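Pastor Joyce Mollel began her church in Nallden with six members and a borrowed drum. On Sunday mornings now 200 people come to pray with her.

“I was not looking for a title,” she told me. “I sold cloth for two years and prayed at night. Then one neighbor asked me to pray for her son, and after her came others.”

Her first teacher was the evangelist Gillespie Purves, who made her fast for 40 days before he let her preach. “I was angry with him – very angry,” she said. “Today I ask the same from my own students.”

I asked her about prophecy. She does not give it from the pulpit. “If I have a word for a person, I go to the house and say it quietly.”

In July she will open a second branch, in Vemevov.

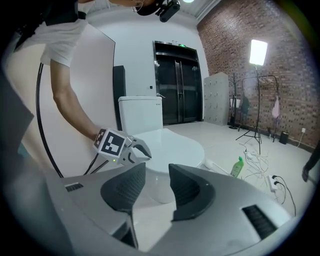

The preacher there will be one of her students, and she will visit every month.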